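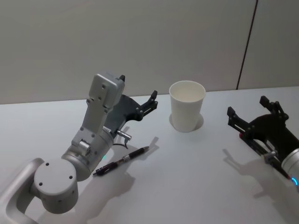
Home News Local Business Schools Sports Contact

Search this site Enter keywords Go

Wisbridge library to stay open until 9 p.m. starting in March

March
By Hedvika Tichý

The Wisbridge public library will keep its doors open until 9 p.m. on four nights a week beginning this month, after the town council approved money for extra staff hours.

The building on Grusell Street now closes at 6 p.m. Under the new schedule it will stay open three hours later from the start of the work week, with the old closing time kept for the last weekday. Weekend hours do not change.

The council voted 5 to 2 in favor. The money will pay for two part-time desk workers and one evening security guard through the end of the year, when the council will look at attendance figures and decide whether to continue.

Library director Paul Hrubý told the council that people who work during the day had been asking for evening hours since the Firdale branch closed. Firdale residents now have to travel to Wisbridge to pick up holds or use a public computer, and many of them arrive after the doors are locked.

The library surveyed its cardholders last fall and received 545 replies. Later weekday hours were the most common request, ahead of more parking and a larger children's room. Hrubý said the library has issued 2,000 new cards since the Firdale closing.

"We have students standing outside in the morning and parents pulling on the door at night," he said. "I can't do much about the parking."

The two council members who voted no said they supported the library but wanted to see the full town budget first. One of them, Ellen Marsh, asked why the evening hours could not begin with two nights and grow from there. Hrubý answered that it would be hard to hire for so few hours.

All 46 seats in the main reading room will be available in the evening, along with the public computers and the copier. The local history room will still close at 5 p.m. Study rooms can be reserved at the front desk or by phone, for up to two hours at a time.

The number 8 bus, which stops across from the library, makes its last trip toward Firdale at 8:40 p.m. The council has asked the bus company whether a later trip could be added, and has not yet had a reply.

The book drop on the Grusell Street side remains open at all hours. The limit on borrowed items stays at 100 per card.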